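Skolia Two-Arm Bench Helper
Rental and purchase – product notes from the shop floor

Hi, I'm Estela Ojeda, and I look after the Skolia here at Henríquez. I used to run the second-shift packing line, so when I write these pages I'm writing them for people who do that kind of work and have just been told a robot is coming. I remember the email. I read it in my car and didn't go in for a while!

The Skolia is a two-armed helper that works at an ordinary table. You don't need a cage or a special bench. We sell it mostly to small shops, labs and repair rooms where the work changes from week to week, and the job people ask for first is always something dull: wiping down, sorting, holding a thing still while a person does the fiddly part. Whiteboard work is one of my favorites to start a crew on. Everybody in the building already knows what a clean board looks like, so the whole crew has an opinion on how the job should go, and that gets them talking.
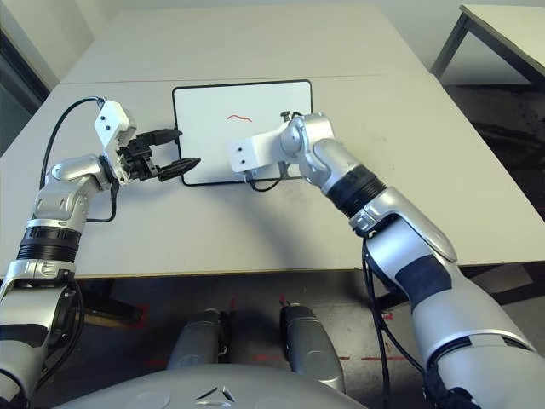 Both arms over the whiteboard, red marker line between them.

What you get

The base package is the body, both arms, the cables and one gripper. The second gripper is a separate line on the quote, and I know that annoys people (it annoyed me). Plenty of shops only want one, though, and they put their own holder or tool on the other bracket. The Bistska fitting kit has the adapters for that. It comes in a gray case with a lid that never quite shuts, so tape it if you're shipping it between sites.

You also get four days with one of us. Two of those are setup and two are for your people. Please don't let your manager talk you into using all four for setup! I've seen it done, and the crew ended up learning the thing from a PDF.

Teaching it a job

You move the arms through the job by hand and the Skolia keeps what you showed it. After that you run it slow, fix the bits you don't like, and run it again. Most new folks are nervous about pushing on the arms, and then after lunch they're arguing over who gets the next turn. Plan on showing a simple job 100 times or so before you leave it alone with it, and 200 if the parts aren't always in the same spot. I know that sounds like a lot. It goes faster with two people trading off, and your shoulders will thank you.

Mark your floor, too. Tape is fine. At Pemden they painted theirs and had to repaint when they moved the table over for a new sink.

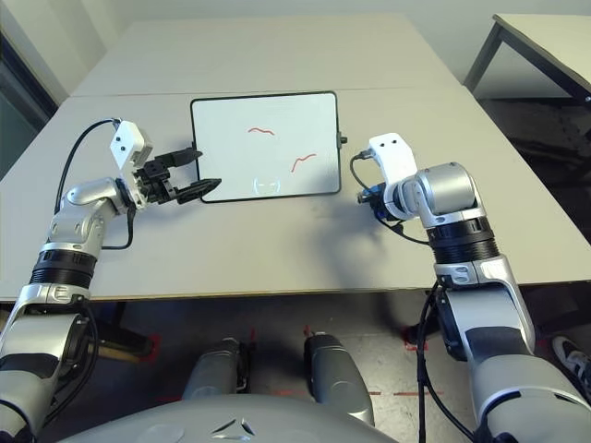 Will I lose hours if my shop gets one of these?
That's up to your employer, and you should ask before it arrives. At our own shop the packing hours stayed the same, and the time the Skolia took over went to inspection and rework, which pay a little better here.

I'd push for that answer in writing, by the way. We now put a page in every quote where the buyer says what happens to the people whose tasks are changing, and a few buyers have left it blank. We still sell to them, but I call them about it.

What changes day to day

The biggest change is that you're on your feet in a different way. On the line I stood in one place for seven hours. With the Skolia you walk over, reset the table, watch a run, write something down, walk off and do your own work, come back. Some people love that. A couple of the older hands on my shift missed the rhythm of the line and asked to go back, and I think they should get to. 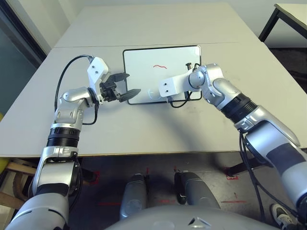 The other thing is interruptions. The arms will stop and wait if they're not sure of something, and the little chime they make gets old fast. You can turn it down in the settings under Alerts – I keep mine at the second-lowest step. Agree as a crew on who answers it, or the same person will end up doing it all day and they'll get cranky (that was me).

Cleaning is a dry cloth on the shells, nothing sprayed near the joints. Check the cable loops at the wrists at the start of each shift and make sure they have slack. The cables are the part we replace most. Keep a spare set on the shelf and order the next one when you open it.

Ordering

Lead time is nearly seven weeks right now. Orders in by Nov 19, 2021 get the current price, and anything after that goes on the February list. Rentals run month to month and the training days are included either way. Ask for me on the phone if you're on the floor side and want to talk without your boss on the line. I'm in most mornings.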